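Guthrie Toys brings back the plain shape board, and leaves out the promises

Grarkamum, 29/03/2018 – Guthrie Toys will start selling its Pilero shape puzzle to stores next week. Pilero is a light wooden board with three rows of four slots and a brightly colored piece for each one.

The company makes no claim that Pilero will raise a child's test scores. Plenty of boxes on the same shelf do, and Guthrie has yet to see one back it up. It tested the board with 75 families in December and asked a single question: did it get used again the next day? Most said yes. A few said the dog liked it, too.

Guthrie was also doubtful about knobs. Many puzzles have them mainly for looks, and an early Pilero did without. Parents disliked it, and the small white knobs went back on.

The colors do not match the shapes by any rule. There is a yellow star, a blue diamond and a purple circle along the top, then a purple triangle and a green hexagon in the row under it. Red turns up on both a square and a rectangle, so a child who sorts by color alone will get stuck. 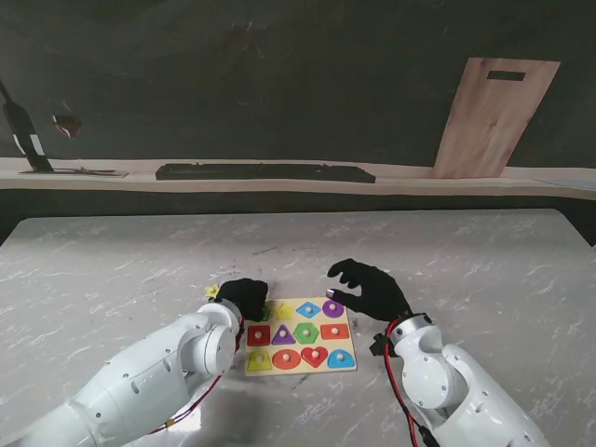
Where to buy

The first run is 4,000 boards, sold through Truver stores and 188 independent shops. Pilero is for ages 2 and up. There is no app, and none is planned – Guthrie has been asked.

Store orders: Guthrie Toys trade desk, Grarkamum.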